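Trallum Community Help > Habits and Motivation

I keep dropping my evening journal after two weeks. Do I start over or change the method?

Posted by quietmornings, Nov 15, 2018

Hi all, long-time reader and first-time poster. I started the Daltico evening journal back in August (the one where you write a page about your day and then set an intention for tomorrow) and I've now quit it four separate times. I do great for a couple of weeks, miss a night, feel lousy about it, and then the notebook goes in a drawer until I get another burst of energy.

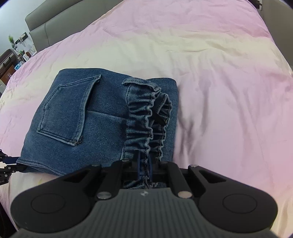
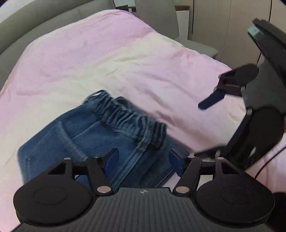 Second one: jeans folded on the bed

What bugs me is that I like doing it! When I write, I sleep better and I'm less snappy at breakfast. But the full page feels like homework by the end of the day, and the course says you have to go back to day one if you skip. I've started so many times that I have the first week's prompts memorized. Should I push through and follow the rules, or is it okay to bend them? And has anyone gotten past the first month of this thing?

birken_walker

Bend them! I did the same course and the back-to-day-one rule nearly finished me off. I'd get a decent run going, go visit my sister, forget the notebook, and there I was again writing about "what does a good life mean to me" for the fifth time. I can't tell you how sick I was of my own answer.

What I do now is write two lines. One is something that happened and the other is something I want to do tomorrow, and if I feel like going on, I go on (some nights I fill the page, most nights I don't). I also quit numbering the days. I only know how long I've been at it because I went back and looked when I read your post, and I have 333 entries with plenty of gaps in between. My longest gap was a good three weeks when I had the flu and then just plain didn't feel like it. I picked up on the next blank page and didn't write a word about the time off.

The other thing is when you do it. I was trying to write in bed with the light off my phone, which was silly. I moved it to right after I wash the dishes, still at the kitchen table, and that helped me more than any prompt did. You might have a better spot in your evening, so try a few.

As for the missed-a-night feeling, I still get it a little. I just write my two lines anyway and it's mostly gone by the time I close the book.

stillhere1697

Follow the course. It's built that way for a reason and if you change it you aren't really doing it. I've done almost 400 days straight. Get an alarm.

maillard_fan

I'm somewhere in between these two. The alarm is good advice, I use one myself, but I'd go easy on the streak stuff if it's what makes you put the notebook away. Some people love a streak. I get so worried about breaking mine that I end up writing junk just to keep it alive, and then I don't want to read any of it back.

One thing I'd ask is what you do with the pages afterward. I used to never look at mine. Now I sit down at the end of the month with coffee and read the whole lot, and I put a star by anything that keeps coming up. Last time it was the same argument with a coworker over and over, and I finally went and talked to her. That made me want to keep writing, because I could see it was going somewhere.

If you like the Daltico prompts, skip ahead to week three, by the way. The ones about friendships are the best in the book and it sounds like you've hardly gotten to them.

quietmornings

Thank you! I'm going to try the two lines after dishes and start at week three tonight. I had no idea the friendship ones were coming up. Will post again when I've filled a few pages.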